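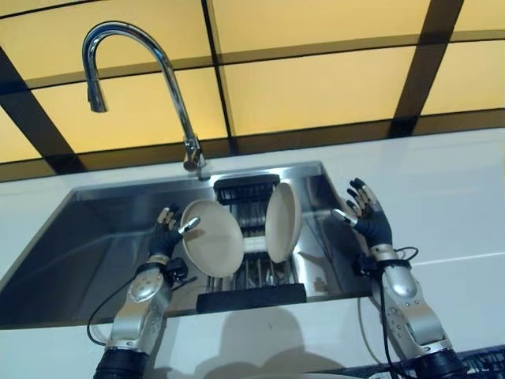 Drying a dinner plate by evaporation takes longer than most households assume, and the main variable is the angle at which it stands. A plate laid flat holds a film of water in its well and a second film under its foot ring. Stood on edge, it sheds most of both before evaporation has to do anything. The rack can go on the worktop beside the sink or, as with the black one here, inside the basin itself, where a cream plate stands upright in the slots with a slight lean to the left. The slots run up a tall back section, and there is a low bar at the front.

The in-sink position has one clear advantage: run-off goes straight to the waste. A worktop rack needs a tray, the tray needs emptying, and a tray that is not emptied leaves a tide mark of limescale. The cost is floor area. A rack inside a single basin takes up space that would otherwise be used for washing, so the two jobs have to be done in turn.

Callum Rankin, who fits kitchens and has done so for 20 years, measures the basin before he discusses racks at all. "People buy the rack by the number of slots," he says. "They should buy it by the height of the tap and the depth of the bowl." A swan-neck tap gives clearance for tall plates, but the spout must still swing without striking them. He lifts the rack out at the end of each day and lets the basin dry separately.

Slot pitch matters next. Close slots hold more plates but allow rims to touch, and water bridges the gap between them. Wide slots let a shallow plate slump backwards. The Trerkel in-sink rack has a fixed pitch suited to flat dinner plates. The Fetero has removable dividers, useful for deep bowls, although the dividers collect residue at the clips and need a brush. The Grunow is the heaviest of the group at 1110 grams and the least inclined to shift when loaded from one side.

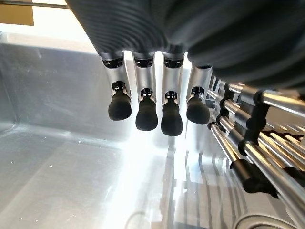 Reading time: 3 minutes

Loading order follows from the same principles. Large plates go in first, at the back or at the side furthest from the tap, all facing the same way. Smaller plates follow, with an empty slot between sizes if the rack allows it. Cutlery belongs in the lowest part, handles down for forks and spoons and blades down for knives.

Rinse temperature has a larger effect than rack design. A hot final rinse warms the ceramic, and a warm plate dries from its own stored heat. Thick stoneware benefits more than thin porcelain. A cold rinse leaves the plate at tap temperature, and in a closed kitchen in winter it may still be damp the next morning.

Stainless steel basins need some protection from the rack. Coated feet are adequate while the coating is intact; once it splits, bare wire will mark a brushed finish. The Xolalpa mat, 484 mm long and 215 mm wide, fits beneath most racks of this type and can be trimmed with scissors. It should be lifted weekly and rinsed on both sides.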